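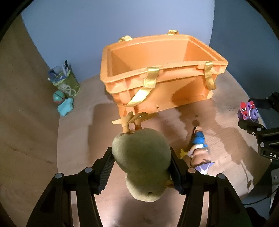

Swapping Toys in Kedberg: A Project Report
Vasanthi Nair

I grew up passing toys along to cousins, so I wanted my project to look at what happens when a whole neighborhood does it. My question was simple: do kids keep playing with a secondhand toy once it comes home, or does it go straight to the back of the closet?

I spent April at the toy swap on Fodcombe Street, and I loved it! Families bring toys in, get a paper ticket for each one, and trade the tickets for something else. I talked with parents from 12 families at the door and called them all again 4 weeks later.

The biggest surprise was how much the children cared about choosing. When a child picked the toy, it was usually still in use when I called. When a parent picked it, the answers were a lot more mixed — one dad in Lirdale couldn't even remember what he had taken home.
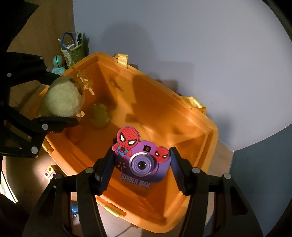
What happens to toys that never get picked?
They stay out for two swaps, and then they go to the Varma thrift store, which sells them by the bag.

Puzzles were the hardest thing to move, mostly because parents worried about missing pieces. I tried taping a note to each box saying the pieces had been checked, and those boxes went much faster (I did the checking myself on my bedroom floor, and it took ages).

My sample was small, and every family already liked the idea of swapping, so next time I'd also talk to people who walk past and never come in. I'd like to follow a few toys for a full year too. A ticket taped to the bottom with room for each new owner's first name might be enough to do it.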